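Unit 6: Faults in hand-held demonstration recording
Notes for session 4, Mestow site

6.1 Background

The fault covered in this session affected recordings made with hand-held grippers. Each gripper carries a cube printed with fiducial markers, and its position is worked out from whichever faces of the cube are visible. If no face is seen clearly the tracker is meant to mark the sample as lost. In the Promholm recordings it did not do so.

The set held 1,269 episodes. Of these, 187 contained at least one jump in the recorded gripper position that no human arm could have made. Most jumps were short, and the episodes passed the automatic check, which looked only at the start and end positions.

6.2 What went wrong

The tracker software (Drastovex) held the last good position when a cube was hidden, then moved straight to the new one when the cube came back into view. The sample was still marked as valid. A policy trained on this data learned the jump as a real movement. On the first replay the arm drove into the stand at close to full speed and the force limit stopped it. There was no injury, but one finger mount was bent.

Tasks that involve reaching in among upright parts are the worst case. The pole and pegs of a coat rack can come between the camera and the cube, and the wrist has to turn to get a soft item on or off a peg.

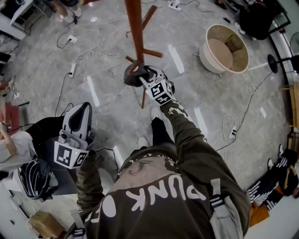

Fig. 6.2. Coat rack task with two hand-held grippers. The right gripper is closed on a soft dark item; a marker cube is mounted on each gripper.

6.3 Floor hazards

The review also looked at the recording area. An operator watching the grippers has little attention left for the floor, and cables and power strips are a trip hazard within the working area. A stumble also spoils the data, as the tracker records it as a fast movement of both hands. Cables should be run along the wall or covered. Where neither is possible, the operator should stop before changing position – not step back while still recording.

6.4 Changes made

Lost samples are now marked as lost and are never filled with the last value. Any gap longer than 100 ms rejects the episode. The speed check runs on every sample. First replay of a new policy is done at reduced speed with the stand removed.

Reading: Fragkou report, sections on occlusion and replay limits. The appendix on calibration is not needed until December.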